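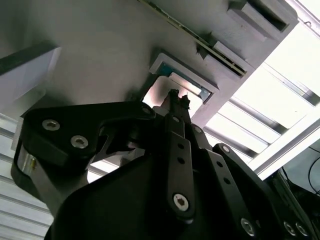 M5 렌치볼트 풀림, 고정제와 토크 관리 중 무엇이 우선인가
작성자: 나사산각도
2018년 10월 21일
공유 13 댓글 15

공방 집진기 모터 브래킷 체결부가 반복해서 풀립니다. 조건은 다음과 같습니다.

볼트는 M5x16 렌치볼트, 강도구분 12.9, 흑색 산화피막. 모재는 알루미늄 6061, 탭 관통. 브래킷은 강판에 분체도장. 와셔는 스프링와셔 단독. 체결 토크는 5 N·m, 공구는 Baro 소형 토크렌치이고 교정은 올해 1월에 받았습니다.

운전 200시간 점검에서 풀림 토크가 체결 토크에 한참 못 미쳤고, 그중 상태가 나쁜 볼트는 손으로 돌아갔습니다. 중강도 고정제로 Grallia 청색을 바르려고 하는데, 같은 토크값을 그대로 써도 되는지, 스프링와셔는 남겨야 하는지 의견 부탁드립니다. 모터 교체 때문에 분해는 가능해야 합니다.

축력주의자
고정제 이전에 축력부터 계산하십시오. T = K·d·F에서 건조 상태 K를 0.2로 두면 5 N·m에 5 kN입니다. M5 12.9의 보증하중이 13.8 kN 부근이니 볼트는 절반도 안 쓰고 있습니다. 문제는 볼트가 아니라 좌면과 탭입니다. 분체도장 위에 머리가 앉아 있으면 도막이 크리프로 눌리면서 축력이 빠집니다. 이건 회전 풀림과 다른 현상이고 고정제로 못 막습니다.

나사산각도
도막은 벗기지 않았습니다. 스프링와셔 자국이 원형으로 파여 있고 한쪽은 소지가 드러났습니다.

축력주의자
그러면 원인은 절반 이상 나온 셈입니다. 좌면 도막을 제거하고 경질 평와셔를 넣으십시오. 스프링와셔는 빼시고요. 12.9 볼트의 축력에서는 완전히 납작해져서 탄성체 역할을 못 합니다. 끝단이 도막을 긁어서 침하만 늘립니다.

현장십년
스프링와셔 무용론은 매번 나오는데, 현장에서 빼면 검수에서 걸리는 도면이 아직 많습니다. 저축력 체결부, 예를 들어 커버류에서는 볼트가 빠져 떨어지는 시점을 늦추는 효과가 있다고 봅니다. 무조건 빼라는 말에는 동의하지 않습니다.

축력주의자
커버류 얘기는 별개입니다. 질문은 모터 브래킷이고, 축방향 진동이 아니라 횡방향 미끄럼이 걸리는 자리입니다. 융커식 횡진동 시험에서 스프링와셔가 들어간 체결체는 없는 것과 거의 같은 곡선으로 떨어집니다. 도면에 있으니 넣는다는 것은 검수 사유이지 풀림 방지 사유가 아닙니다.

현장십년
시험 곡선은 저도 봤습니다. 변위 진폭을 크게 잡은 조건이라 실제 브래킷과 같다고 할 수 없습니다. 아무튼 이 건에서 도막 제거가 먼저라는 데는 이견 없습니다.

육각구멍
고정제 쪽 답변입니다. 혐기성 접착제는 공기가 차단되고 금속 이온이 있어야 경화합니다. 알루미늄 모재에 흑색 산화피막 볼트 조합이면 한쪽 소지가 강이라 굳기는 굳는데, 피막에 밴 방청유가 남아 있으면 강도가 크게 떨어집니다. 볼트만 닦고 탭은 안 닦는 경우가 흔합니다. 탭 안쪽 절삭유까지 탈지하십시오. 모재가 아노다이징이면 활성이 낮으니 활성제를 병용해야 합니다.

토크값은 그대로 쓰면 안 됩니다. 액상 고정제는 체결 순간에는 윤활제로 작용합니다. K가 0.15로 내려가면 같은 5 N·m에서 축력이 6.7 kN 가까이 나옵니다. 볼트는 버티지만 탭 물림 길이를 확인해야 합니다.

나사산각도
물림 길이는 8 mm입니다. 브래킷 두께와 와셔를 빼고 잰 값입니다. 모재는 아노다이징이 없는 절삭면 그대로입니다.

육각구멍
8 mm면 1.6d입니다. 6061이 T6 상태라면 6.7 kN에서 탭이 뽑힐 수준은 아닙니다. 다만 반복 분해한다고 하셨으니 헬리컬 인서트를 고려하십시오. 이 경우 인서트가 스테인리스라 고정제 경화가 느려집니다. 경화 시간을 길게 잡거나 활성제를 쓰면 됩니다.

탭드릴
인서트는 반대합니다. M5 인서트를 넣으려면 하혈을 키워야 하는데 가장자리 여유가 얼마인지 안 적혀 있습니다. 모서리에 가까운 탭이면 오히려 벽이 얇아집니다. 그리고 관통 탭이면 고정제가 반대편으로 밀려 나가니 볼트 끝이 아니라 실제로 물리는 구간에 바르십시오. 막힌 구멍에서는 반대로 구멍 바닥에 떨어뜨려야 합니다. 볼트에만 바르면 들어가면서 갇힌 공기가 액을 밀어 올립니다.

나사산각도
모서리까지 중심에서 13 mm입니다.

탭드릴
그 정도면 인서트를 넣어도 벽은 충분합니다. 여유에 대한 반대는 철회합니다. 그래도 탭이 상하지 않은 상태에서 미리 넣을 필요는 없다고 봅니다.

림사쿨번역
풀림 토크만으로 잔류 축력을 판단하는 것은 오차가 큽니다. Sombat Limsakul의 체결 관리 강의 노트에 이 부분이 정리되어 있어 요지만 옮깁니다.

풀림 토크는 좌면 마찰과 나사면 마찰에서 나사 리드가 되돌리려는 성분을 뺀 값이다. 축력이 그대로여도 체결 토크보다 작게 나온다. 노트의 건조 체결 예에서는 체결 직후에 바로 푼 값이 체결 토크의 69%였다. 고정제가 들어간 체결체에서는 접착 파괴 토크가 더해지므로 풀림 토크가 높다고 축력이 남아 있다는 뜻이 되지 않는다.

따라서 글쓴 분 체결부에 고정제를 바르고 나면, 다음 점검에서 풀림 토크로 전후를 비교하는 것은 의미가 없습니다. 머리와 브래킷에 걸쳐 합마크를 긋고 회전 여부를 보는 쪽이 낫습니다. 침하에 의한 축력 저하는 합마크에도 안 나타나니, 그쪽은 재체결 각도로 따로 봐야 합니다.

현장십년
합마크는 찬성. 다만 유성펜은 용제 세척 때 지워집니다. 페인트 타입으로 하십시오. 그리고 고정제가 굳은 뒤에 재체결 확인을 한다고 볼트를 더 돌리면 접착층이 깨집니다. 재체결 각도를 볼 거면 고정제 없이 조립해서 먼저 돌려 보고, 침하가 잡힌 다음 풀어서 고정제를 바르고 본체결하는 순서가 맞습니다.

육각구멍
순서는 윗분 말씀대로입니다. 분해 건에 대해 덧붙이면, 중강도는 상온에서 수공구로 풀립니다. 고강도를 썼다면 가열이 필요한데, 모터 브래킷 옆에서 200도 넘게 올리면 권선 절연과 베어링 그리스가 먼저 문제됩니다. 고강도는 후보에서 빼십시오.
재조립할 때는 볼트와 탭 양쪽에 남은 백색 경화물을 와이어브러시로 제거해야 합니다. 잔류물 위에 덧바르면 체결 마찰이 들쭉날쭉해져서 토크값이 의미를 잃습니다. 볼트는 새것으로 바꾸는 편이 싸게 먹힙니다.

나사산각도
정리해서 작업 순서를 이렇게 잡았습니다.

1. 브래킷 좌면 도막 제거, 소지에 얇게 방청 처리.
2. 스프링와셔 폐기, 경도 300 HV급 평와셔로 교체.
3. 볼트와 탭 탈지 후 고정제 없이 5 N·m 체결, 단시간 운전, 재체결 각도 기록.
4. 분해, 재탈지, Grallia 청색을 물림 구간에 도포, 4.5 N·m로 본체결.
5. 페인트 합마크. 완전 경화 후 운전.

볼트는 Damasceno에서 새로 주문했습니다. Vomar 구리계 고착방지제도 같이 사 두었는데 이번 체결부에는 쓰지 않겠습니다. 배기 쪽 스테인리스 볼트용으로 돌립니다. 배기 쪽은 나중에 별도 글로 올리겠습니다.

4번의 4.5 N·m는 K를 0.15로 두고 축력 6 kN에 맞춘 값입니다. 이견 있으면 달아 주십시오.

축력주의자
4.5면 무난합니다. 3번에서 방청유를 닦아낸 건조 상태의 K는 0.2보다 높게 나올 수 있으니 축력이 의도보다 낮을 겁니다. 침하를 보는 예비 체결이라면 본체결과 비슷한 축력이 걸려야 비교가 됩니다. 저라면 예비 체결을 6 N·m로 올립니다.

댓글 15
공유 13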